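Jinungate Repair and Lending Library
Progress report to the Avia Community Fund
6 November 2020

Thank you again for your patience with us this year. When we last wrote, in March, we had just shut the doors on Kennedy Street and had very little idea when they would open again, so it is a real pleasure to be sending you something more cheerful.

We reopened with shorter hours and a booking sheet, and our members have been wonderfully good-natured about both. Loans to date stand at 2117, well ahead of where we thought we would be after such a long closure. A good many of those were gardening items, as you might guess, and we could have lent the mulcher twice over every weekend in spring.

Your grant has gone mostly on shelving and on the new catalogue. Moving our records across to Tilero took far longer than we had planned (our old card system turned out to have four different names for a pair of pliers), but nearly 100 households have now signed up online, and the phone is a good deal quieter for it.

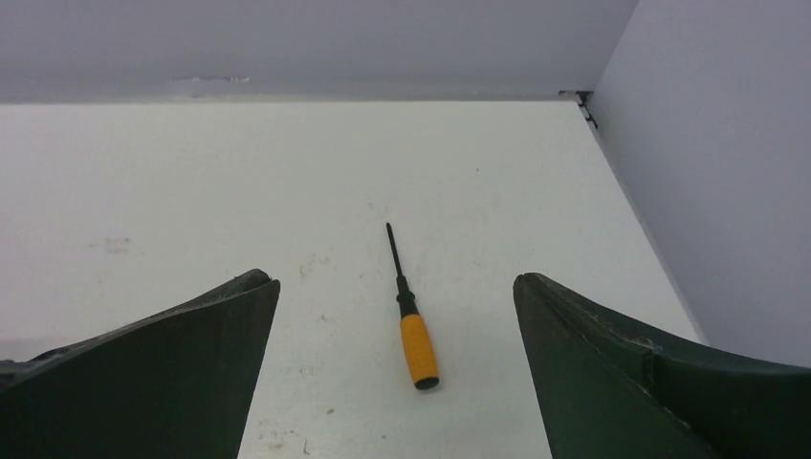 The two evening workshops we promised you have been put back to the new year. We would dearly like to run them in person, with neighbours elbow to elbow over a wobbly chair, and the hall's limit on numbers doesn't allow for that yet. The money set aside for them is untouched, and we would be grateful for your okay to carry it over.

We are also still waiting on a quote for the ramp at the side door. The first builder has gone quiet, so we have asked another and will pass the figure on as soon as it reaches us.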